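3.2 Sorting conventions and retrieval time in shared kitchens

Household storage studies usually treat the cutlery drawer as a fixed layout and measure only how quickly an item is found. The return of items after washing has received less attention, although it decides what the next person finds. We therefore recorded both retrieval and return in 136 shared kitchens in the districts of Bedness and Tillman. Each household kept its own cutlery and was given a divided tray. No instructions were supplied on which compartment should hold which item.
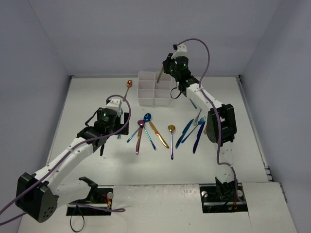 Reading time: 2 min

Figure 2. Loose cutlery and a divided plastic tray with two columns of open compartments.

Households were visited in September and again 12 weeks later. At each visit, one resident was asked to name the contents of every compartment without looking, and a second resident did the same in another room. Agreement between the two was scored by compartment. Teaspoons and serving pieces were scored separately, as pilot work in Wurkstead had shown that residents often disagreed on where these belonged even when the larger forks and knives were never misplaced.

Agreement rose between visits in households where one person did most of the washing up. Where the task rotated, agreement stayed flat, and residents tended to describe the tray by the position of a single item, most often the large knife. Pai's earlier interviews (Jagadeesh Pai, Skorunetti survey, unpublished) reported the same habit for spice racks and medicine shelves.

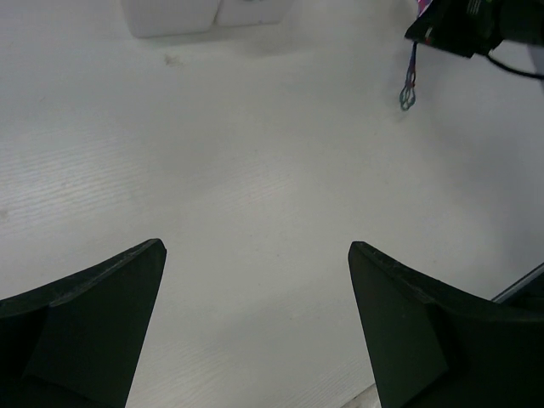
A second measure concerned items left out of the tray altogether. Residents placed these on the nearest clear surface and moved them later in a batch, so the time of the visit affected the count. Visits before noon found more unsorted pieces than visits in the evening. We corrected for this by including hour of visit as a covariate in the model described in Section 3.4. The correction reduced the difference between the two districts but left the effect of rotation unchanged.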